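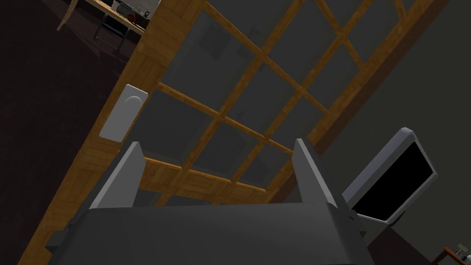

Hanance event app review: I wanted my badge and a schedule

I've been to enough tech conferences to distrust any app that promises to help me "meet the right people." Hanance makes that promise on its first screen, before it has asked what I do for a living. Our organizers at Kornholm made it mandatory this year, so I used it for all 3 days, along with more than 1,000 other people who mostly seemed to want the Wi-Fi password.

Sign-up took longer than it should have. You pick interests from a list that has four kinds of marketing and one entry for "engineering," then you write a pitch for yourself. I left mine blank and got reminded every morning at breakfast.
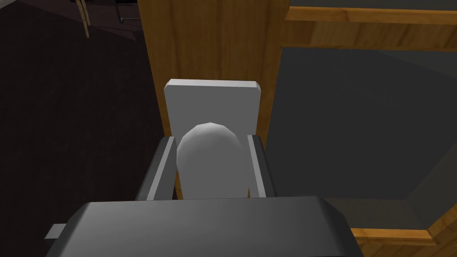 The matching is the part they charge organizers extra for. I got 6 suggested meetings on day one. Two were with people selling office leases. One was with Gavin Cowie, who sits across the hall from me at work and had been matched to me on the strength of our shared employer. We went and had coffee, so I suppose that counts as a success in their numbers.

To be fair, the schedule is good. Sessions load fast, room changes show up in red, and it kept working in the basement hall where my phone had no signal at all. If Hanance sold only this part, I'd recommend it and stop typing. 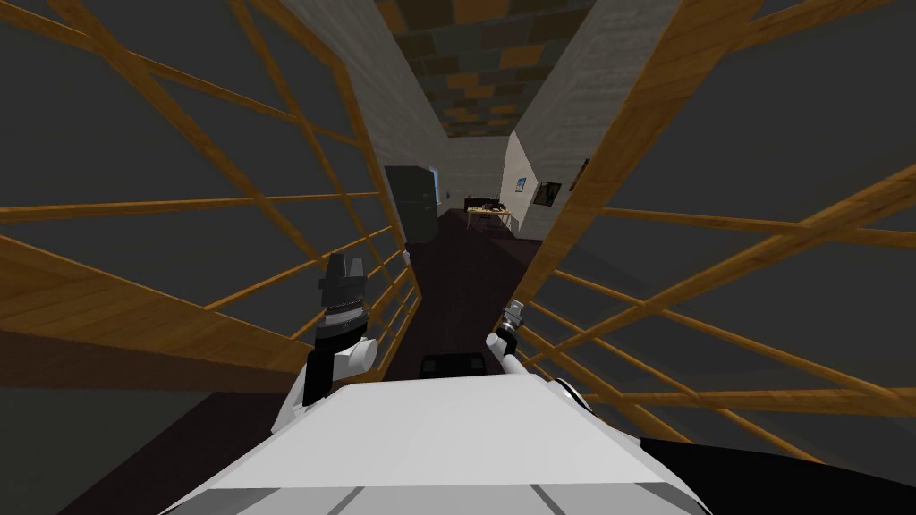
Badge scanning is less convincing. You hold your phone over someone's code and their details land in your contacts tab, in theory. Mine saved the same founder twice and dropped a woman from Wannasri I did want to write to. Export gives you a spreadsheet with no notes column - a strange thing to leave out when the notes are why you scanned anyone.

Then there's the battery. By 3 p.m. I was looking for an outlet every day, and turning off location helped only a little.

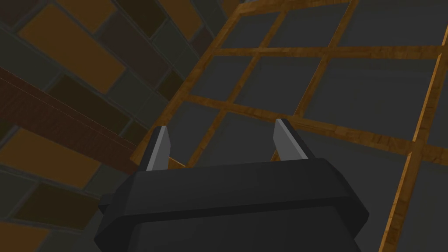 Gualtiero Monti, who runs the smaller Murnia meetup, asked me whether he should switch to it. I told him to get a price for the schedule alone and walk away if they bundle the matching. He still hadn't heard back from sales when I wrote this.

Rating: 3 out of 5, nearly all of it for the schedule. Tested on an older Android phone. The iPhone version may treat the battery better.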